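Inley Building Users' Group
Minutes of the November meeting
Held in the second floor meeting room, 4:00 p.m.

Present: Ilse Brouwer (chair), Vivek Chaudhary, Dalva Brandão, Kuldeep Sengar
Apologies: Bimla Negi (comments sent in writing and read out under items 3 and 5)
Minutes: Dalva Brandão

1. Minutes of the last meeting

Accepted with one change. Under "Deliveries," the line saying that the side entrance is open until 6:00 p.m. should read 5:30 p.m. Dalva to correct the filed copy.

2. Matters arising

The broken shelf bracket in the packing area has been replaced. Vivek said the new one is a slightly different depth and the shelf now sits a little forward of its neighbor. The group agreed to leave it.

The request for a second hand truck went to Marinescu, who manage the building. They have asked for a written reason. Kuldeep will send one.

The key list was not ready for the last meeting and is taken under item 4.

3. Storeroom: access

Ilse introduced the item. There have been several complaints since the summer about people walking into the storeroom during the day, either looking for someone or cutting through with the idea that it leads to the back stairs. It does not. Twice in the past month Kuldeep found people from the Stelard office inside with the lights off, trying to find a switch. No stock was missing on either occasion, but the stock count had to be started over once after boxes were moved off the floor marks.

Vivek asked whether the door had been left unlocked both times. Kuldeep said yes. The door is normally locked by key in the evening and left on the latch during working hours so that people with their hands full can get through.

There was some discussion of the wording on the door. It has the red notice in Chinese, 库房重地 over 非请勿入, a warehouse area with no entry unless you have permission. Ilse's view was that the wording is clear and should stay. Vivek pointed out that a good number of people in the Stelard office do not read Chinese and may take it for a room name. Dalva suggested an English line to go with it, and the group looked at two versions:

"Storeroom. Authorized staff only."
"Warehouse area — no entry without permission."

The second was preferred as closer to what is there now. Kuldeep asked that it be printed in the same red. 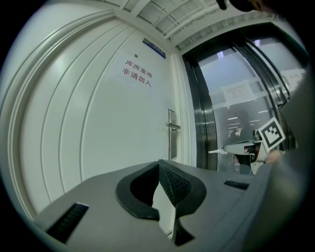 Bimla wrote that more words on the door will not help much if the latch stays as it is, and that in her last building people stopped reading signs after a week. She would like the storeroom locked at all times, with keys held at the front desk and by the people who pack.

Kuldeep was against locking it all day. He goes in and out many times in a morning, often with a cart, and would have to stop and find the key each time. Vivek said the same applies when returns come in. Ilse asked whether the door could be locked over lunch and after 4:30 p.m., when there is usually only one person in the packing area. Kuldeep said he could work with that.

Dalva raised the handle. It has been stiff for a while and some people assume the door is locked when it is not, then come to the front desk to ask. Kuldeep said it needs to be pushed down further than you would expect. Vivek thought it was worth having the whole lock looked at before any more keys are cut, in case the cylinder has to be changed.

Agreed:
English wording to be added, second version, red lettering.
Storeroom to be locked from noon to 1:00 p.m. and from 4:30 p.m. on a trial basis until the next meeting.
Lock and handle to be checked by Marinescu's locksmith before new keys are ordered.

Action: Dalva (wording), Kuldeep (locking times), Vivek (locksmith)

4. Keys

Kuldeep circulated the key list. There should be 13 keys to the storeroom. He has been able to put a name against nine of them. Two are in the key cabinet at the front desk. The remaining two were signed out by people who have left, and there is no record of them coming back.

Ilse asked whether the lock should be changed on that ground alone. Vivek said the quote he had last year for a new cylinder and a full set of keys was 908, including the visit. The group felt this was reasonable if the locksmith recommends it, but did not want to commit before the lock has been checked.

In the meantime each key holder will be asked to show their key to Kuldeep and sign for it again. Dalva asked what happens if someone has lost theirs and would rather not say. Ilse said there is no charge for a lost key and this should be made plain in the message.

Agreed: all storeroom keys to be shown and signed for before the next meeting. Key sign-out book to be kept in the cabinet and no longer in the desk drawer.

Action: Kuldeep

5. Notices on glass doors

Dalva reported that paper notices are being taped up on the glass doors on this floor and left there. Some of them refer to things long past. She had walked round earlier in the week and found one about the summer parking arrangements and another about a fire drill in the spring. The tape leaves marks that the cleaners have trouble getting off.

Bimla's written comment was that notices on glass are useful, as people do look at a door they are about to open, and she would not want them banned. She suggested a date in the corner of each one.

Vivek agreed, and added that there should be an initial as well so that it is clear who to ask. Kuldeep wanted a size limit. The group settled on letter size, one sheet per subject.

Ilse asked that anything to do with safety be left alone until Marinescu have confirmed it can come down.

Agreed: notices on glass to carry a date and initials, and to be removed after 20 working days unless renewed. Dalva to take down anything plainly out of date and clean off the tape.

Action: Dalva

6. Storeroom: shelving and layout

Kuldeep would like to move the slow stock to the back wall and bring the Pivunent cartons forward. These go out most days and are at present on the far side, behind the spare chairs. He has measured and there is room for one more bay of shelving if the chairs go.

Nobody present could say who the chairs belong to. Vivek thought they came from the training room when it was refurnished. Ilse will ask Stelard, and if there is no claim by the end of the month they will be offered round the building.

The extra bay, with fixings and delivery, is priced at 1,605. Ilse said this could come out of the current year if it is ordered before the books close. Vivek asked for a second quote. Kuldeep said he had asked two suppliers and only one had answered — he will try the other again by phone.

There was a short discussion on floor marking. The tape by the packing bench has worn through and people no longer know where to leave the carts. Kuldeep has a roll left and will redo it.

Agreed: new layout approved in principle. Shelving to be ordered once a second quote is in, or at the chair's decision if none arrives in time.

Action: Kuldeep (quote, floor tape), Ilse (chairs)

7. Any other business

Vivek asked that the hand truck be returned to the packing area and not left by the elevator. Noted.

Dalva will be away for the first part of next month. Vivek to take deliveries at the front desk in her place. The sign-in sheet and stamp are in the top tray.

Kuldeep said that the recycling was missed again. Ilse to raise it with Marinescu together with the hand truck.

8. Next meeting

Same room, 4:00 p.m. Date to be sent round by Ilse. Items for the agenda to Dalva.

The meeting closed at 5:10 p.m.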